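4.2 Comparison of hand coverings

The second series of trials compared two coverings for the multi-fingered hand under laundry tasks: the padded Turnik cover and a plain fabric sleeve supplied by Zurner. Arm controller and gripping force were held constant. Each covering was used for 191 grasps, divided between lifting cloth and reaching toward curved metal surfaces. Operators Desta Jemal and Jhun Dimaculangan alternated between sessions. Wrist and head views were recorded throughout, and grasps were scored from both.

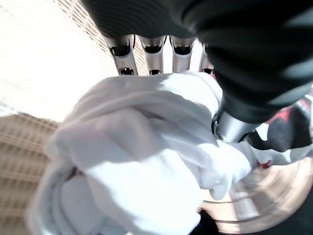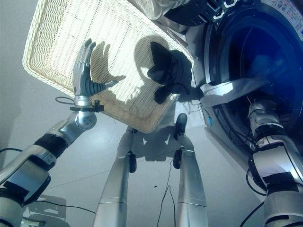
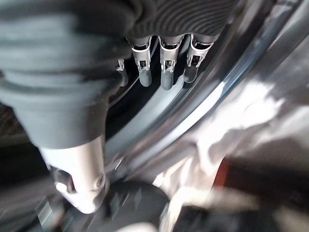

Figure 6. Views from the laundry trials. Top: wrist view, fingertips pressed into white cloth. Middle: head view, open hand over a white wicker basket, second arm at the washing machine. Bottom: wrist view, fingers beside a dark curved rim and a reflective metal surface.

Strong glare in the wrist views made scoring harder, and four grasps were excluded after the two raters disagreed. Bulk at the knuckles was the main complaint recorded by operators using the padded cover. Results by fabric type are given in Table 2.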